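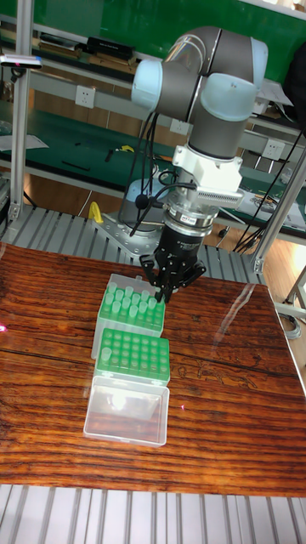
Fig. 4. Tube rack on the tabletop, tubes upright.

4.2 Preparing and storing seed samples

Use this procedure for small seed lots kept in Stokon tubes. Lots above 450 g go into jars (see 4.5).

1. Spread the cleaned seed in a single layer on a paper-lined tray.
2. Leave the tray in a shaded room at 20 °C or below until two weighings, taken a day apart, agree to within 1%.
3. Write the lot number on the label in pencil. Ink fades in cold storage.
4. Fill each tube to the shoulder. Do not pack the seed down.
5. Add one sachet of drying agent and close the cap by hand until it stops.
6. Stand the tubes upright in the rack, lot numbers in rising order from the back left corner.
7. Enter the lot number, species and net weight in the store log.

Note: Large seeds such as beans and squash may need a second drying period. Check them again before closing the tube.

Note: A full set of Feltilska labels covers 147 tubes. Spare sheets are ordered under part number 122.

Caution: Do not dry seed in an oven or on a radiator. Heat above 35 °C lowers germination, and the damage does not show on the seed coat.

Caution: Let tubes taken from the freezer reach room temperature before opening – overnight is enough. Moisture will otherwise settle on the seed.

If the sachet has changed colour, replace it and repeat step 2 for that lot. Record the change in the log with your initials.

For germination tests, go to 4.3.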